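Changes to Shared Kitchen Access at Giner House

Residents of Giner House and the Sirex Annex are advised that new arrangements for the shared kitchens take effect in January. The arrangements follow the autumn survey of residents, to which 169 households replied, and apply to all four kitchens in the two buildings. The kitchen in the Undatero wing remains closed for plumbing work and will reopen under the same rules.

Booking

Kitchens may be reserved through the Yen booking page or in person at the front desk. Reservations are made in blocks of 45 minutes, and a household may hold no more than two consecutive blocks between 5 p.m. and 8 p.m. Outside those hours there is no limit on consecutive blocks, provided that the kitchen is not required for a scheduled class or a building event.

A reservation that is not taken up within the first 15 minutes will be released to other residents. Households that expect to arrive late should call the front desk before the start of the block. Cancellations made on the same day will not count against a household unless they occur more than three times in a month.

The paper sign-up sheets currently posted on the kitchen doors will be removed. Entries already made on those sheets will be transferred to the booking page by the office, and residents do not need to enter them again.

Storage

Each household that uses a shared kitchen may be assigned one cupboard shelf and one refrigerator bin. There are 116 shelves in total across the two buildings. Shelves will be assigned first to households whose apartments have no cooking facilities, and then in the order in which requests are received. Requests should be made on the green form, which must carry the apartment number and the signature of one adult member of the household.

Food left in the refrigerators must be labeled with the apartment number and the date on which it was placed there. Unlabeled food will be discarded every Wednesday at 10 a.m. The office is unable to reimburse residents for food discarded in accordance with this rule.

Residents are reminded that the freezers are intended for short-term use. Items held for longer than two months may be removed after written notice.

Common Tableware

The survey showed that the supply of common plates and bowls was the most frequent subject of complaint, ahead of noise and ventilation. The sum of $2,884 has accordingly been set aside in this year's budget for replacement tableware and cookware. Purchases will be made in two rounds, with the Giner House kitchens supplied first.

Common items belong to the kitchen in which they are kept and should not be taken to individual apartments. They should be washed, dried and returned to the cupboard before the end of the reserved block. Residents who find a chipped or cracked item are asked to bring it to the front desk so that it can be recorded and replaced. Personal plates and pans may be used in any of the kitchens but should not be stored with the common items.

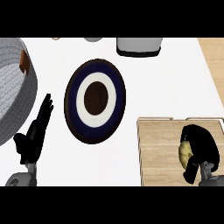 Cleaning and Inspection

Counters, stovetops and sinks must be left clean at the end of each block. Cleaning supplies are kept under the sink in every kitchen and are restocked weekly. The building staff will continue to clean floors and empty waste containers each morning before 7 a.m.

Inspections will be held once a month. Where a kitchen is found in unsatisfactory condition, the households that reserved it on the preceding day will be notified in writing.

Questions concerning these arrangements may be directed to the front desk during regular office hours. Copies of the full kitchen rules are available there in large print upon request.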